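**Storano hospital network to standardize suture stock from August**

21/08/2026

The Storano hospital network will cut its list of stocked suture products from 246 to 57, according to a purchasing notice sent to its surgical departments. The change covers thread, needles and pre-attached needle-thread packs at all sites, including the Gistby and Wendberg campuses.

The notice says the current list grew out of separate department orders over several years. Many entries differ only in thread length or pack size. A stock review found 49 products that had not been ordered at any site in the past year, and these will be removed first. The rest of the cuts will be made as existing supplies run down.

Absorbable and nonabsorbable threads will both remain available in the common sizes. Curved needles will be kept in fewer curvatures, with cutting and taper points listed separately. Departments that need an item outside the new list can file an exception request, which must name the procedure and the reason a listed product is not suitable. Requests will be answered within two working days.

Supply will move to a single contract with Bhatia, a distributor that already serves the Wendberg campus. The contract sets a fixed unit price and requires lot numbers to be supplied in machine-readable form. Lot data will be entered in the stock system on delivery, so that a recalled batch can be traced to a storage room without a manual search.

"Most of the work was in matching catalog numbers," said Hiba Sfeir, who led the review. "The same thread was in the system under three or four codes, and each code had its own minimum stock level."
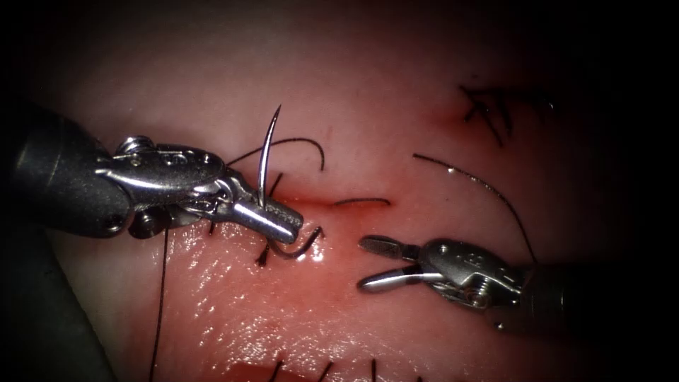 *A curved needle and dark suture thread at the tissue surface.*

Storage labels will be replaced at Gistby first, followed by Wendberg. The old product codes will stay searchable but will be closed to new orders. Pediatric and eye surgery items are outside the scope of the notice and will be reviewed separately.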